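Two grippers, one table

Oct 29, 2022

I have been building a pair of hand-held grippers since July, first at home on the kitchen counter and now at Orstead, the shared workshop where I rent bench time. The goal is simple. You pick things up with the gripper in your hand, it logs what the fingers did, and later an arm is supposed to copy it.

The first version, which I called Filip, had one gripper. The finger mounts cracked at the screw holes after 63 picks. I reprinted them with thicker walls and the second set has held up. Relu Onu suggested the yellow caps on the fingertips so the tips are easy to find in the video. I should have done that from the start.

This week we ran two grippers at the same table, with small colorful items in a tray. Sorin Bucur took one and I took the other. 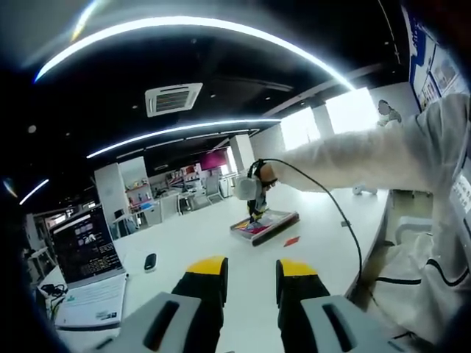 Two grippers at the white table, laptop on the left.

The log for the session came out at 1363 lines. I threw away the first 500 because the clocks on the two units had drifted apart and I hadn't written the sync step yet. It is written now. Both units get their time from the laptop when they start up.

Cables are still the main annoyance. I want a battery in the handle, but the one I bought is 7 mm too long for the housing, so either the housing grows or I return it.

Next up is the trigger spring. It is stiff enough that my hand gets tired before the tray is done. Sorin has a softer one left over from his Matau build and will bring it over.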